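Project report, submitted August 30, 2025

# What the Fine Print Weighs: Reading Grocery Labels in Varnance

I started this project wanting to know one small thing, which was how big the letters on food packages really are. By the end I was carrying a ruler everywhere and my friends had stopped shopping with me. Labels are wonderful! There is a whole little city of information on the side of a soup carton, with main streets and back alleys, and most of us only ever walk down the main street.

## The question

Do people shopping in an ordinary grocery store find the serving size on a package, and does the way the label is laid out change how long it takes them? My guess going in was that letter size would matter most. I was partly wrong, and the part I got wrong is the part I liked best.

## Where the packages came from

I used three stores. Two are in Varnance itself, one a big supermarket by the bus station and the other a corner shop on the hill. The third is in Brolow, twenty minutes out, and it stocks a lot of imported food, so I got some labels in two and even three languages. I recorded 386 packages between January and the end of the spring term. For each one I wrote down the type of container, the height of the lowercase letters in the serving line, whether the text was dark on light or light on dark, and how far the serving line sat from the product name.

Measuring was slower than I expected. Flat boxes are easy. Bags are awful, and you have to hold them tight with one hand and measure with the other. Cans are in between. A ruler won't lie flat on a curve, so I switched to a strip of tracing paper marked in half millimeters, which I wrapped around the side and then read on the desk. I ended up using the strip for everything, boxes too, so that the numbers could be compared.

## Round things are hard

Short cans turned out to be my favorite group. There's so little height to work with that the nutrition panel, the barcode and any logos all have to share one narrow strip that runs around the side. You can't see the whole label from any single spot. You have to turn it, and every time you turn it something else slides away.

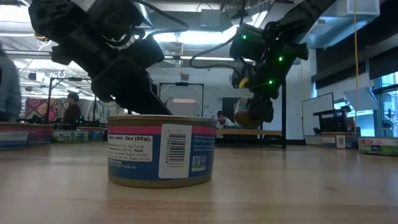 Page 7

A pale panel with dark print on a dark blue wrapper, like the one on this can, got the label "island" in my notes. The serving size there is 3oz (85g), and the light panel makes it easy to tell where to begin looking. I was surprised how much the island helped. In the timing test, small print on an island was found faster than bigger print set straight onto a busy background.

## The timing test

I picked 12 packages from the full set and asked students in the dining hall at Kurup House to find the serving size on each. A total of 98 students took part, and not everyone did all 12 (people had class, people had lunch getting cold), so I have 1,107 timed tries in the end. I used the stopwatch on my phone and said "go" when the package touched their hand.

A few things came out of it:

- Boxes were fastest as a group, and bags were slowest.
- Letter height mattered a lot when letters were very small, then stopped mattering once they were a comfortable size to read.
- Background mattered all the way through.
- People who turned a can to the left first were slower on five of the six cans I used. I have no idea what to do with this but I love it.

The biggest single difference was between a person's first package and their third. By the third they knew what shape they were looking for. I gave the packages in a different order to each person, so this shouldn't have spoiled the comparison, but I would add a practice package next time.

## What people told me

I asked everyone one open question at the end: "What do you look for on a label?" Price came up constantly, even though price isn't on the label. After that came sugar, then the date. Very few said serving size. Several students told me they thought the serving size was the whole package, and one worked out on the spot what that meant for a family-size bag of pretzels — it was a quiet moment.

## Problems

My sample of stores is tiny. The students were nearly all under 25, with young eyes, and the dining hall has good light. I'd expect slower times from older shoppers in a dim aisle. I also measured every letter myself, with no second person checking. When I remeasured one shelf's worth of packages two weeks later, most matched, but the bags drifted.

## Next

The Vinholm library has a box of old grocery packaging from a local history display, and the desk has agreed to let me measure it in the reading room. I want to see if the islands were there decades ago or if they're newer. I'd also like to run the timing test again with only round containers, half of them with the serving line moved next to the product name. I have already mocked up two of the wrappers on the art room printer, and they look pretty good as long as you stand back a bit.

The full measurement table and the timing sheets are in the binder with this report. The tracing paper strip is taped inside the back cover.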